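Moving abroad with only two suitcases, is it worth to ship the rest?

wfigueiredo
Hello all. In August my wife and I move from Bittencourt to Ornerholm for my work. The company pays the flights but not the moving. I asked Oltano for a price on a small shared container and they told me 2849, with insurance not included. Another company, Hivari, offers 923 for one pallet, but they deliver only to the port and we must collect it ourselves. We don't own large furniture. It is mostly books, winter clothes, kitchen things and one sewing machine. What would you do?

pelle_north
Sell everything and buy used when you arrive. Ornerholm is full of people leaving every summer and they give away good things. I furnished two rooms for 422 and slept well from the first night.

marta.k
I don't agree with pelle. Used things are cheap in summer, yes, but you arrive in August together with all the students. When I came, the beds were gone in one hour. Also, books are expensive to buy again and a sewing machine you already know is worth keeping. I would take the pallet.

pelle_north
Books can go by post. I sent three boxes by surface mail and paid 293. They needed nine weeks, but who needs all the books in the first month?

marta.k
Nine weeks is fine if they arrive. One of mine came open and with a wet corner. Please wrap them in plastic first, whatever you choose.

wfigueiredo
Thank you both. I had not thought about the students. My wife says the sewing machine goes with us even if I have to carry it on my knees. For the kitchen, I think we can live simply at the beginning and buy the pots there.
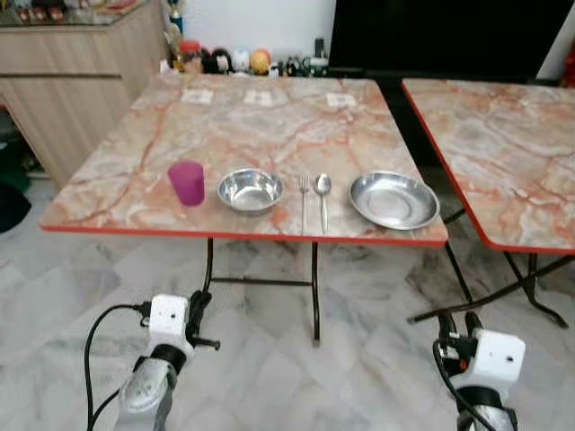
The question which remains for me is the port. Does somebody know if Hivari keeps the pallet some days without payment? Our flight can be before or after the ship, and I will not have a car.

tuomo_r
They gave me five free days, then you pay for each day. Ask for it in writing, the person on the phone told me seven and it was not correct. A van with driver can be booked at the port office until 4 p.m.

wfigueiredo
Very useful, I will write to them tonight. Regards, Washington

Contact us | Copyright Moving Abroad Forum | Back to top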